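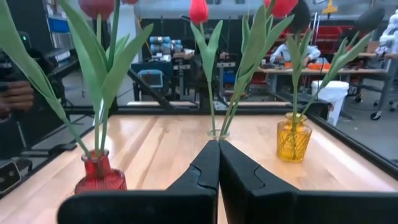
Page last changed: Friday, 16:40

I'd been promised flowers, and flowers is what I got. Merle Doolan looks after the Trilitz, a two-armed table kit from Skenatix, and she likes to show it off with artificial tulips and little glass vases.

"People ask for boxes," she told me. "Boxes are easy! A stem is thin, the leaves get everywhere and the glass is shiny. If you're thinking of buying, look at the hard stuff first."

So who is buying? Small firms mostly, she says, plus a few colleges. The kit costs 4000 a year to hire, with 17 hours of training thrown in, and I did pull a face at that (she saw). "It's a lot if it sits in a corner," she said. "Ring us before you sign and we'll try your own parts on it."

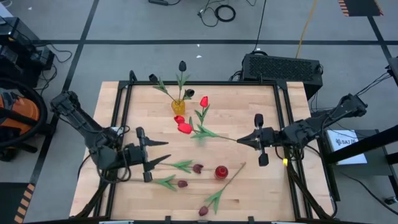
Mudassar Lodhi does the teaching side, and he was keen to get me away from the price list. He reckons a new customer needs roughly 11 days before they stop phoning him - he doesn't mind the phoning, he says, he'd just like it before lunch.

I asked what goes wrong most. "Grip," he said straight off. "They squeeze too hard, or they pick up too near the bloom. I tell everyone to go for the end of the stem and be patient."

And the fingers? You can swap them yourself, he says, though the spare set is extra and the manual (69 pages, I've got it here) puts that bit right at the back. Merle wants it moved forward for the March edition. Mudassar wants pictures in it.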